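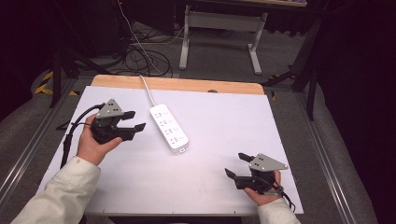
The Extension Cord Pages

Every household has a drawer, and every drawer has a power strip in it that nobody remembers buying. We went through ours in January, and the survivors got a page of their own. Purists will point out that a power strip and an extension cord are different animals. They have written to me already, thank you.

The long white one
Known at home as the Leclerc, after the shop it came from. It spent three winters behind the sofa keeping a lamp, a radio and a heated blanket company - the blanket has since moved to its own wall outlet, on advice. I paid 20 dollars for it and have spent far more than that in time looking for it.

Same model, up close
A round button beside each outlet, so you can switch off the lamp and leave the radio alone. In theory. In practice you lie on the floor with your cheek on the carpet and press all of them until the right thing goes quiet. The little tab with a slot at the end is, I think, for hanging it up. I have owned the hook for years. The hook is in the drawer.

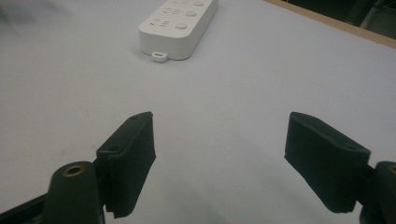 Marcelino Nieto wrote in to say that he labels every button with a strip of masking tape, that his have stayed readable since he moved to Ekanwood, and that anyone still pressing them at random deserves a dark living room. He also wants it known that he never coils a cord while it's in use, and that he would like his Coleck adapter back.

The adapter is in the drawer too, Marcelino. Come and get it - bring tape.

Next batch: plug-in timers, including one that is permanently 40 minutes fast.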